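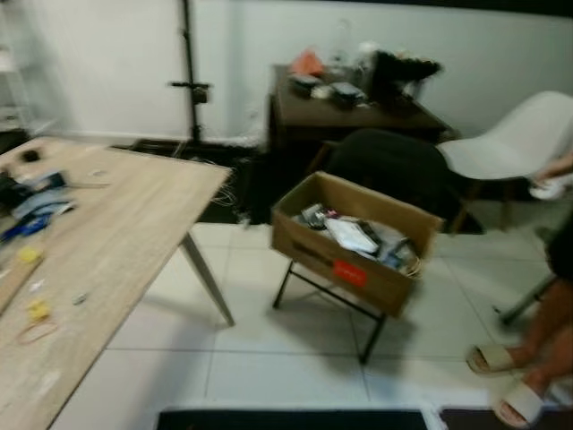
## 3.2 套件开箱与桌面整理任务:我们怎么试的 Fillance

**图 3** 头部相机视角下的试验房间。左侧浅色木纹桌为整理任务的工作面,中间架子上的敞口纸箱为取放任务的目标容器。

先交代一下,这一节我写得比较随意,因为评测一套现成的商用套件,跟评测自己写的算法真的很不一样。算法出了问题,我可以翻代码;套件出了问题,我只能翻说明书,翻完说明书再去翻供应商的更新日志。下面的内容大半是我自己一边用一边记下来的,后来才补了表格和统计。

我们评的是 Fillance 的头部视觉与整理服务包。它由三块组成:一个装在头部的相机模块、一套本机运行的感知软件,还有一个按月订阅的任务服务,后者负责把“把桌上的小东西收进箱子”这样一句话拆成一串动作。对照用的是 Gultari 的同类套件,两家卖的东西几乎可以一项一项对着看,价格档位也接近,所以放在一起比我觉得还算公平。底层的坐标标定沿用 Venkataraman 标定流程,两套设备各跑一遍,参数不共用。

### 3.2.1 为什么不用干净的实验台

供应商的演示视频里,桌子总是一张白桌,东西总是隔得很开。我第一次看的时候挺兴奋的,第二次看就开始嘀咕:谁家桌子长这样啊?所以我们挑了一间平时就在用的屋子。图 3 里能看到,浅色木纹桌上散着好些小件,有两个黄色的小东西,有一圈细细的橙色橡皮筋,左边还挤着一堆深色和蓝色的物件,桌子后角拖着一把细线缆,一直垂向地面。这些东西对感知模块来说各有各的麻烦,尤其是橡皮筋,又细又扁,中间还是空的,检测框画出来常常比它本身“胖”一大圈。

目标容器是那只敞口的棕色纸箱,架在黑色的金属折叠架上,里面已经堆着白纸、包装材料和小电子零件。我特意没有清空它。空箱子太容易了,软件只要认出箱口的矩形就能交差;箱子里有东西的时候,它得判断哪里还放得下,放进去会不会从纸堆上滑出来。两家套件的差距在这一步拉得最开,后面会细讲。

背景我们也没动。房间靠后的深棕色书桌上放着包和一团毛茸茸的深色物件,旁边有白色塑料椅,地上有瓷砖、地毯和垫子,颜色、反光都不一样。人也可以在屋里走动。Fillance 的文档写着“支持有人环境”,那我们就照这句话来用,不额外围栏,不清场。

### 3.2.2 试验安排

每套设备做 100 次整理任务和 100 次取放任务,指令用同一份文本,顺序打乱。整理任务要求把桌面小件归拢到指定区域;取放任务要求把点名的一件放进纸箱。两次任务之间由我把桌面重新弄乱,这里我得承认,我弄乱东西的手法很有个人风格,总喜欢把小件往桌子前沿推,所以两套设备见到的“前沿物体”都偏多。好在偏差对两边一样,只是结果外推到别处时要打个折扣。

全部试验一共留下 2,052 段有效记录,包括中途停下、重试和重新规划的片段。我们从里面抽出 700 段做人工标注,标注内容有四项:目标是否认对、抓取点是否合理、放置位置是否合理、有没有多余的停顿。最后一项是我坚持加的。供应商的指标里从来没有“停顿”,可真用起来,最让人着急的就是它停在那儿,一动不动,你也不知道它是在算,还是已经放弃了!

日志同步走的是 Navport 接口,两家都宣称原生支持。Fillance 这边确实插上就通;Gultari 那边我折腾了一个下午,最后发现时间戳的单位不一样,改一行配置就好了。这件事不计入评分,但如果你正打算买,先去看一眼时间戳。

### 3.2.3 用下来的感受

先说喜欢的。Fillance 的头部模块视野很宽,站在一个位置就能同时顾到木纹桌和纸箱,不用来回转头。对取放任务来说这太重要了,目标和容器都在视野里,规划出来的路径明显更顺,中途改主意的情况也少。Gultari 的视野窄一些,看完桌子要转过去看箱子,转回来之后偶尔会把刚才认好的小件又当成新的,重新排一遍队。

再说不那么喜欢的。Fillance 对线缆的处理很保守,只要抓取点附近有线,它就倾向于跳过这一件,等别的都收完了再回来试。逻辑我理解,钩住线缆确实危险,可是桌上有一把线的时候,整张桌子的后角几乎成了它的禁区。我试着在设置里把“柔性物回避”调低一档,停顿少了,抓取也大胆了,但这一项默认值藏得很深,普通用户未必找得到。

纸箱的部分我想多说两句。箱子正面有一块红色的矩形标签,颜色很跳,Gultari 的软件有几回把它当成了独立的物体,列进了待抓清单,看得我哭笑不得。Fillance 没有犯这个错,它把标签和箱体归成一个整体。不过它估计箱内剩余空间时偏乐观,总把纸堆的表面当成结实的平面,小件放上去以后,它不会再回头看一眼。放置之后加一次复查,对它来说应该不是难事,我已经把这条写进了给供应商的反馈。

订阅服务的更新也值得提一下。试验期间我们锁定了软件版本,在 2020年6月28日 冻结配置,之后的更新一律不装。1 月试用的那个早期版本跟现在差别相当大,当时的记录没有并入本节统计。读者如果拿到更新的版本,数字大概会变,停顿那一项我猜变得最多。

两套设备的逐项评分见下一节的表格,标注细则和指令文本放在附录里。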